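Ivan Didenko
7 Feb 2025

1/ OK, thread time. My sister asked me over dinner when she can buy a thing that clears the breakfast table, and I talked for so long the pasta went cold. So here's the version for everybody else who has asked me the same question (there are a lot of you!)

2/ Short answer: not yet, and I wouldn't hold off on replacing your dishwasher. The longer answer is way more fun, so stick around.

3/ Floors are the chore machines can kind of do. I've had a robot vacuum for years. I call it Brolley. It does the hallway and the kitchen, it eats one phone charger per season, and I'd be sad to lose it. But think about what it's being asked to do: drive around, don't fall down the stairs. It never has to pick anything up.

4/ Picking things up is where it all gets hard. A cup, a fork, a sock, a grape. You do it while half asleep and on the phone. Your fingers feel the cup start to slip and squeeze a bit more before you've even noticed. A machine has to get that from somewhere.

5/ And where it's getting it from right now is people. People doing chores, over and over, with grippers in their hands in place of fingers. You pinch a cup with the gripper, you move it, you put it down. Then again. Then with the cup in a different spot.

6/ I've done a bit of this. Your forearms will let you know. You also find out how much you rely on having more than two fingers per hand, which I had honestly never thought about in my life.

7/ The table is set up like a kids' placemat, kind of. Gridded white paper, a milk bottle drawn on it with "milk" written on the label, a drawn plate with a little green cup sitting on it. Markers on the grippers so their position can be tracked. Head down, get to work. 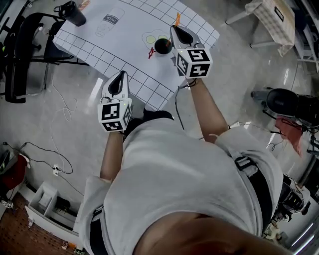
8/ So what can they do right now?

Going by what I've seen up close: take a cup from one spot to another on a tidy table, fine. Fold a towel, sure, if you hand it over flat and you have time to go make a sandwich. I watched one arm fold a dish towel in 4 minutes. It was a very nice fold! I clapped!

9/ Now give it the same towel out of the dryer, balled up with a sock inside. Totally different story. I watched 14 tries at that one and 9 of them ended with the towel on the floor. My nephew would've done better, and he's no fan of laundry.

10/ Shops are a bit further along, I think, mostly on the boring jobs. A friend works in the back room at Gellska (housewares, lots of boxes) and they have an arm that moves cartons from a belt to a pallet. Same size cartons all day, and it's great at it. Then a crushed one comes down the line and somebody has to walk over.

11/ She says the walking over is her job now. She used to lift boxes, now she un-confuses the thing that lifts boxes. Her back feels better. She also says it's duller, and I don't think those two cancel out.

12/ Someone's going to bring up the Marchuk video where the robot loads a whole dishwasher, so let me get ahead of you. I liked it too. But it's one kitchen, and every plate is the same plate. Send it to my place, where we own three mugs that don't match and a colander with one leg.

13/ What I'd want to see before I get excited: a kitchen it has never been in, with real breakfast mess. Jam on things. A kid's spoon under a napkin. No one standing just outside with a stop button. If it gets the table clear before lunch I'll buy the first round.

14/ My guess for what shows up first at home is something that does one narrow job slowly while you're out. Put the shoes on the rack, pick the toys up off the rug. I'd pay for the toys one today, and I'd let it take all afternoon.

15/ To the person asking if I'd trust one with the good glasses: no. I barely trust me with the good glasses.

16/ I'm trying a towel-folding demo at Ruline in May and I'm bringing my own towels, including the fitted sheet (I know it's not a towel). Will post how it goes. If there's a chore you want me to ask them about, drop it in the replies!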